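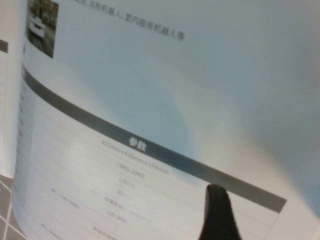
Section 3: Getting a curled sheet flat and into the Vivby rail

Right, on to the bit everyone emails me about. You've got your rail out of its tube (Section 2 if you haven't) and you've got a big printed sheet that would much rather be a drainpipe. A sheet with a proper bend in it, like the specification one with the dark bar reading 参数 ("specifications") and the table under it, can go in the rail perfectly well, but please don't try to force it in as it is. I did that with the very first poster I ever hung at Etetstead and put a crease straight through the middle of it.

You'll need a clean table longer than your sheet, some plain paper (lining paper is lovely for this), a few heavy books, a soft dry cloth and the rail itself. Wash your hands and dry them really well before you start.

3.1 Relaxing the sheet

1. Wipe the table down and let it dry. Run your palm over it to feel for crumbs and grit, you'll find more than you expect.

2. Lay out a length of plain paper, then put your sheet on top with the printed side facing down. The ends will want to spring up towards you. Let them.

3. Starting from one short edge, roll the sheet gently against its curl, with another piece of plain paper over the back of it. Keep the roll fat! I aim for something I could get my whole forearm through.

4. Hold it like that for a slow count of 7, then let it open by itself.

5. Have a look at it side on. If there's still a strong bend, do step 3 again from the other end. Stop as soon as it's mostly behaving, a little bit of lift at the corners doesn't matter.

6. Put plain paper over the whole thing, then the books, starting in the middle and working outwards. Leave it overnight. I tend to do this after tea and try not to peek before breakfast.

CAUTION: No irons, no hairdryers, no steam. I know there are videos. Some inks and coatings go tacky when they're warmed and once the print has stuck to your ironing board cover there's no getting it back.

Note: Thick or shiny sheets can take two nights. Bronwyn Lockyer wrote to me about one that needed nearly a week under the encyclopaedias, and she did get there in the end.

3.2 Finding straight

This catches people out. When a sheet is bent, everything printed on it seems to run downhill, so you can't judge level by eye until it's lying flat. Even then, don't trust the cut edge of the paper, as printers do trim a bit wonky sometimes.

1. Turn the sheet face up and pick a long straight thing in the print to measure from. A heading bar is ideal, or the top line of a table. If you've only got a photo, use its bottom edge.

2. Measure from that line up to the top edge of the paper at the left, then do the same at the right.

3. If the two match, smashing, go to 3.3. If they don't, make a tiny pencil mark on the back at each side where the rail ought to sit, so that the printed line hangs level and the paper edge can do what it likes.

Note: If the writing on your sheet is in a language you don't read, check which way up it goes before you clamp anything. (Yes, I have. It was up for most of December.)

3.3 Fitting the rail

1. Open the top rail by sliding the end cap off and easing the two halves apart. It's stiff when new.

2. Lay the sheet's top edge in the groove, up to your pencil marks if you made any.

3. Close the halves from the centre out to the ends, pressing with your thumbs. You'll feel it grip.

4. Push the end cap back on, then do the bottom rail the same way.

5. Pick the whole thing up by the top rail with both hands and let it hang for a minute. The weight of the bottom rail pulls out most of whatever curl is left.

CAUTION: Don't carry it by the bottom rail, and don't carry it flat like a tray. It buckles.

3.4 If it's still bowing

A gentle curve away from the wall is normal for the first few days and usually drops out. If the sides are curling in towards each other, the sheet was probably stored rolled the long way, so take it down and repeat 3.1 from the long edge. If just one corner flicks out, check the rail is shut all the way along at that end, then tuck a book behind it (on the table, not on the wall!) for another night.

Spare end caps come in the small bag taped inside the tube lid. Hooks, plaster walls and what to do about picture rails are all in Section 5.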